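Ticket 2254 — Lids on weekly pill organizer do not stay closed
Opened by: Zoila Espinoza
Site: Hindstead, day room
Status: Open, waiting for supplier

Monday, 9:10
We use the two-color organizers from Takow, green lids along one side and blue along the other. On one of ours a green lid opens by itself when the box is carried. I pressed it until I heard the click, then walked to the end of the corridor and back. It was open again. The other lids stayed closed.

Monday, 10:40
Washed the box in warm water with a little dish soap and dried it with a towel. I looked inside the edge of the lid with a lamp and found a small line of dust from tablets. Removed it with a cotton swab. The click is stronger now, but the lid still opens if I shake the box.

Monday, 11:25
Called Takow. They asked if the label strips with the day names are coming off, because on an older batch the glue went under the edge of the lid. Ours are flat, I checked each one with a fingernail. They opened a case on their side, number 3042.

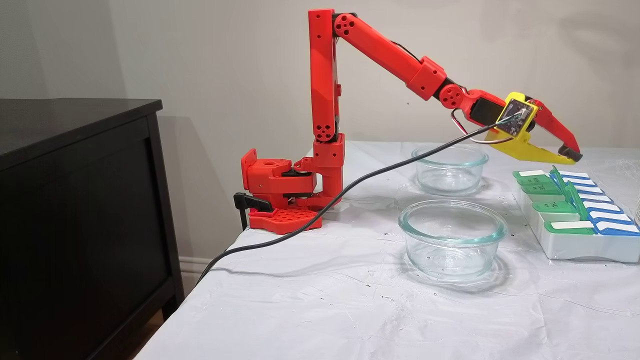
Page last changed: Monday, 14:05, by Z. Espinoza

The organizer is at the right edge of the table, with one green lid standing up near the middle. Please leave the two glass bowls on the white plastic sheet also. I sort over them, so a tablet that falls does not roll to the floor.

Stankevičius from the Cumcombe site wrote that they had the same problem in October. They bent the small catch outward with a spoon handle and it held for almost three weeks — then it broke. I will not try this before Takow answers.

Until then, please do not fill this box. Use the spare one in the second drawer.

Next step: Takow will call back about a replacement.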